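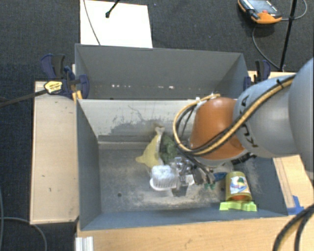 Arm at the front bin, second bin behind.

04/05/2007

Refund timing, Brenik catalog orders, invoice customers only

Continued from the last entry. The question is still the same: when a customer of Brenik chooses to pay by invoice after delivery, and then sends back a part of the clothes, why does the corrected invoice come so late? Customer service receives the complaint that the reminder letter arrives before the correction. I have now the full export from Nasten and I could do the matching this morning.

Export has 2454 invoice orders. Of these, 1122 have at least one returned item. This is more than I expected but Rosalie Sutter says for dresses and shoes it is normal, people order two sizes and keep one. I did not separate by category yet.

Matching done on order number plus item number. First try on order number only was wrong, it joined every return with every line of the order and the amounts became much too high. Please do not use the file ending in _a. The good one ends in _c. (_b has the dates as text and sorts badly.)

What I see so far:

The return is booked in Skirnotix on the same day it is unpacked, or the next working day. I find no large delay there. From Skirnotix the booking goes to Nasten in the night file. Nasten takes the file, but it holds the correction if the order has still an open line, for example one item on back order. It waits until the whole order is closed. The reminder clock does not wait. It starts from the first shipping date, for the whole amount.

So a customer who ordered three things, received two, sent back one, gets a reminder for an amount she does not owe. Longest hold I found was 16 days. I checked this one by hand on the screen because I thought it was an error in my dates, but it is correct.

Kwok-wai Su looked at the settings with me after lunch. There is a field "release partial" in the merchant profile and it is set to N for Brenik. For the Ogura shop it is set to Y. Neither of us knows who decided this. He thinks it was copied from the old profile last November, when the invoice payment was first opened for new customers. I asked if we may switch it in the test profile and he agreed.

Test, with test profile only:
Order T1, all items shipped, one returned. Correction released in the first night file, same as before.
Order T2, one item on back order, one returned. With N: held. With Y: released.
Order T3, same as T2 but with a discount code on the order. With Y: released, but the amount is wrong. The discount was taken off the returned item completely and was not divided over the items. Customer would get too little back.

T3 repeated, same result. I then tried with discount as percentage in place of fixed amount and there the sum is correct. So the problem is only with fixed amount codes. I need to know how many real orders have such a code, I forgot to include this column in the export. Must ask again for it.

Shipping fee: not tested. When everything is returned we give the fee back, when only a part we keep it. I do not know what Nasten does with the fee if the order is partly open. Rosalie wants an answer on this before we propose anything, she is right.

Side remark for myself. The text in the confirmation mail says "you pay only for what you keep" and one line lower it gives the full amount with a due date. I read it three times and I would also not be sure what to pay. I wrote a new wording on the last page of this book, but it must be checked by someone with better English than me.

To do:
New export with discount code column and type of code.
T4, shipping fee, partly open order, one return.
T5, all items returned while one is still on back order.
Ask Kwok-wai if the reminder clock can be stopped by hand for one order, customer service needs it now and cannot wait for the setting.
Put test profile back to N. (done, 17:40)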